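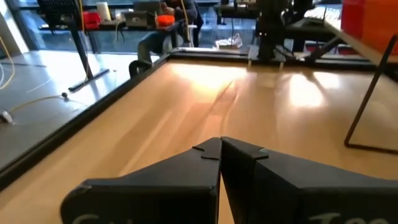 Pale wood tabletop in daylight.

How to Make Rehearsal Tracks for a Musical

Updated 15 April 2023

A rehearsal track is a recording of one vocal part, made loud enough that a singer can learn it at home. Most chorus members in a school or community show do not read music well, and plenty do not read it at all. If you hand them a vocal book and a piano rehearsal once a week, they will learn the melody and lose the harmony by the next Monday. If you give them tracks, they show up knowing most of it.

I have made tracks for the spring musical at Heldale High and for summer shows at the Dillgate Playhouse. The examples on this page come from Zadlow, a two-act musical with a large chorus that Dillgate did last May. The method is the same for any show.

Before you start

Read your license. Some rights holders allow you to record practice tracks for the cast and some do not, and some sell their own set and want you to use that. The answer is normally in the rider that came with the scripts. If it isn't there, write and ask, and keep the reply. Even when tracks are allowed, they are for your company only. Do not put them on a public page.

Don't use the cast album in place of tracks. It will have cuts and different keys, and the harmony on it is mixed for listening. People who learn from the album have to be un-taught, and that takes longer than teaching them the first time.

What you need

A piano or a keyboard with weighted keys. If you use a keyboard, you can record straight from the line output and skip the room noise.

One decent microphone for the voices. A USB microphone is fine.

A recording program that can handle several tracks at once and has a click. The free ones are good enough. You need to be able to set volume and pan on each track and change the tempo partway through a song.

Headphones that cover your ears. Earbuds leak the click into the microphone.

The piano-vocal score, with all of the director's cuts marked in pencil. Get the cuts before you record. I made 14-minute tracks for an act one finale once and the director took out the whole middle section two days later.

Step 1. Make a list of what has to be recorded

Go through the score and write down every number where two or more parts sing at the same time. Include the short things: reprises, offstage singing, the four bars of "ah" under a scene change. Those are what people forget to learn.

For each number write the parts. Be careful here, as the score may say SATB in one place and "Villagers 1, 2 and 3" in another. Decide now who Villager 2 is, and put the same name on the list that you will put on the file.

Leave out the solos unless the soloist asks. Leave out anything sung in unison, but make one track for it so the words and the entrances get learned.

Step 2. Fix the tempos

Sit down with the music director and a metronome and go through the list. Write a number next to every tempo change. "Moderately bright" is no help when you are setting a click. In Zadlow the opening is marked 132 and the dance break goes up to 137, which does not look like much on paper, but the chorus comes back in singing right after the break and they have to feel the difference.

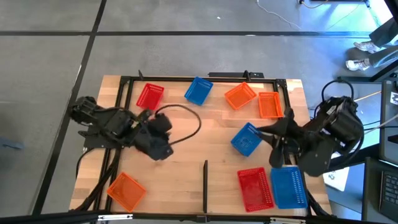 If the music director won't commit to a number, record at the marked tempo and make a note of it. Most programs will let you stretch the audio later by a few percent without it sounding strange. Past that it starts to wobble, and you are better off recording again.

Ritards and fermatas need a decision too. I program the click to slow down over the ritard, then for a fermata I add extra beats and turn the click off while the note holds. Give two clicks before the music starts again. Singers at home have no conductor to watch and will come in wherever they please.

Step 3. Record the piano

Record the accompaniment first, all the way through, to the click. Play what is on the page. It is tempting to fill things in, but the chorus will start using your extra notes as cues, and then the pit won't play them.

If you make a mistake, stop at the next rest, back up and punch in. Don't start over. Keep the click on its own track so that you can mute it.

Leave two full bars of count-in at the front of every song. If the number starts cold, with no introduction, play the starting pitch of each part before the count-in, bottom to top.

A player who isn't comfortable with the whole accompaniment can record left hand and right hand separately. You can also enter the notes by mouse in a notation program and export the sound. We used Prins for that at Heldale one year. It sounds stiff, but the notes are right and the students did not mind.

Step 4. Record the parts

There are two ways to do this. You can play each vocal line on a different sound, such as an oboe or a clarinet, or you can have somebody sing it. Sung tracks work better. The singer hears the words on the right notes, and hears where to breathe and cut off. Played tracks are quicker, and they are fine for "oo" and "ah" parts.

If you sing the tracks yourself, sing plainly. Leave out the vibrato if you can. Cut off exactly where the music says, and put the final consonant on the rest. Whatever you do on the track, twenty people will copy it, including a wrong note. I once sang a G where the altos had an F sharp and it was still there on closing night.

Sing in your own octave if a part is out of your range, and say so at the front of the file: "Soprano, sung an octave down." Sopranos get used to it. Tenors who are given a woman's voice at pitch will do fine as well. The trouble comes when you switch octaves in the middle of a line, so don't.

Record each part on its own track. Stand a hand's width or two from the microphone and turn your head a little to the side on the loud entrances.
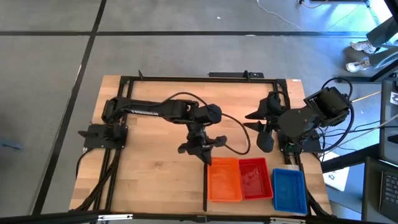 The wood table and its black frame, with colored bins.

Step 5. Mix one version for each part

You now have a piano track, a click track and a track for each voice part. From these you will make a separate file for every part, plus one with everything even.

For the alto file, turn the alto voice up until it is clearly the loudest thing. Pan it all the way to the left. Put the piano and the other voices on the right, with the voices a good bit lower than the piano. A singer can then listen to both sides while learning, and later take out the left earphone and try to hold the line against the others. Tell the cast about this. Most of them won't find it on their own.

Turn the click down but leave it in for the first set. I make a second set with no click for fast numbers and anything with choreography.

Do not add reverb. It makes the voices sound nicer and the cutoffs harder to hear.

Check the beginning and end of every file. A dropped first beat is the most common mistake, and it comes from trimming the selection too close.

Step 6. Name the files

Use the same pattern for all of them: show number, title, part, tempo, version. For example:

04 Market Day - ALTO 1 - 132 - v1

Put the show number first and use two digits, so that phones sort the list in show order. Put measure numbers in the name when a file covers only part of a song, such as "m41-88." Long finales should be split this way. A student will practice a two-minute file several times, but not an eight-minute one.

When a cut changes, make a v2 and remove the v1 from the folder. Don't leave both up with a note. People do not read the note.

Step 7. Hand them out

A shared folder with a password works for most groups. Make one subfolder for each voice part, so a bass only ever sees bass files. Export as MP3 -- the files are small and every phone will play them.

The Dillgate page had 2,124 plays by the time we opened, for a cast that wasn't large, and the most played file by a long way was the tenor part of the act two opening. That told us where to spend the next music rehearsal. If your folder keeps a count, look at it once a week.

Some families at a school will not have a good connection at home. Ask at the first rehearsal and put the files on a drive for anyone who wants one.

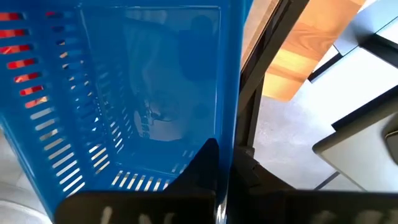
A blue plastic basket from above, showing the slots in its side.

How long it takes

For a full show, plan on an hour for each chorus number, counting the mixing. Short reprises go faster. The finales will take a whole evening each. If the show uses the same tune three times with different words, record the piano once and copy it, but check the keys first.

If you are hiring a pianist for Step 3, give them the score two weeks ahead. We paid $200 for one long afternoon and got the whole first act done, with a break for sandwiches.

Common problems

The singers say the track is too fast. Check whether it is the tempo or the words. If it is the words, make a speaking track: say the lyrics in rhythm over the click, slowly, then at speed.

The harmony falls apart when the parts are put together. They have been listening only to the left side. Have them work with the even mix for a few days, and run it at rehearsal without piano.

The voice is late against the piano. This is a delay from your recording program and not your singing. Look for a setting called latency or offset, record a hand clap against the click, and move the track until they line up. Do it before you record anything else.

The file sounds fine at home and too soft on a phone. Raise the overall level before you export, and listen to one file on a phone speaker before you make the other forty.

Keep the original project files when the show closes, along with the marked score. If the tenors need a line moved during tech week you will want them, and the piano track can be used again for auditions.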